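**Uvora team reaches 1,000 simulated demonstrations for two-arm assembly**

PREDOW, October - A small robotics group at the Uvora workshop has recorded its thousandth demonstration of two robot arms working together at a table, and it did the whole lot in simulation. The set will be used to train a learning system that is supposed to pick up small mechanical parts, hand them across and put them together, and the people behind it are plainly delighted with how far it has come since spring.

The demonstrations are made by a person. An operator sits at a desk with a pair of hand controllers, watches the simulated table on a monitor and steers both arms through a task from start to finish. The computer stores every joint position along the way, together with the rendered views, and the learning system later studies those records to work out what the arms should do when it is in charge.

"You get oddly attached to your own recordings," said Linnea Vik, who leads the collection work and has driven many of the sessions herself. "I can look at a replay with the name stripped off and tell you which of us was at the controls. One of us always comes in from the left. I hesitate before I close the fingers, every single time, and now I'm worried the robot will too!"

Each session begins with a new layout. The parts are scattered over the tabletop, some lying flat and some on edge, and the surroundings change as well: wall color, floor pattern, lighting, the height of the virtual camera. The group settled on this after an early model did very well in one plain gray room and fell apart as soon as it was shown another. There are now 63 room styles in rotation, a few of them frankly garish, and operators are allowed to suggest more.

Not every recording goes in. When a part is dropped and picked up again, the demonstration stays, as Vik wants the system to see how a person recovers from a slip. When the arms collide or the operator gives up, it is set aside in a separate folder. That folder holds 271 attempts so far, which don't count toward the thousand, and the group hopes to use them later to teach a second model what trouble looks like.

The parts themselves were a long argument. Söderlund, the firm that supplied the part models, first sent over full assemblies with dozens of pieces, far too many to keep track of with two grippers. The current set is pared down to simple shapes such as cylinders, rings, discs, pegs and blocks, with one or two bulkier pieces to reach around. The reaching around is where two arms earn their keep, and also where new operators struggle most - most of them park one arm and forget about it for the first hour.
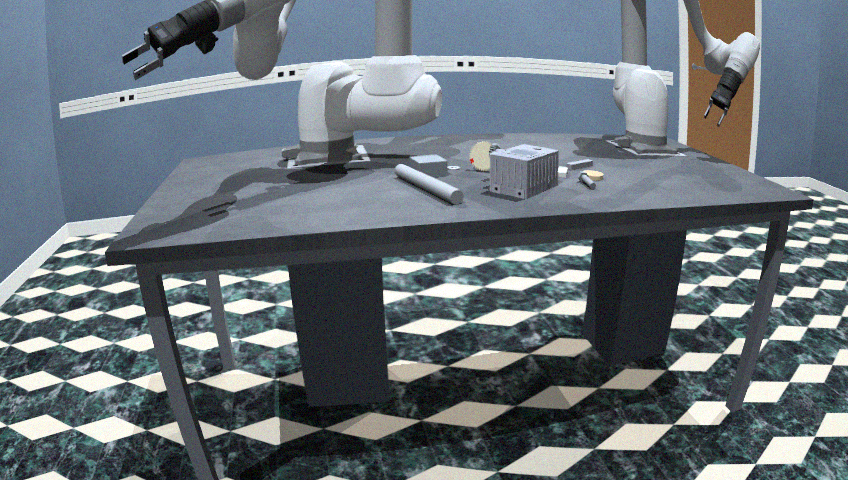 Training on the first part of the set has already started, and early runs are encouraging. The model reaches for the right piece more often than the group expected at this stage, although it still has a habit of nudging round parts until they roll away. Handing a peg from one gripper to the other remains hard. Vik said she had cheered out loud at the first clean handover, at 8 in the evening, with only the cleaning crew there to hear it.

The next batch of recordings will concentrate on those handovers, with shorter sessions and more breaks for the operators, whose wrists have been complaining. The group also wants left-handed drivers, having noticed that nearly all of its demonstrations lead with the right arm.

After that comes real hardware. A table with two arms is being set up in Grositz, where the trained model will be tried on metal parts for the first time. Vik expects plenty of fumbling in the opening weeks and says she can't wait to see it.

The workshop is looking for more people to record demonstrations through the winter. No robotics experience is needed, and training takes one afternoon. Anyone interested can ask at the front desk in Predow.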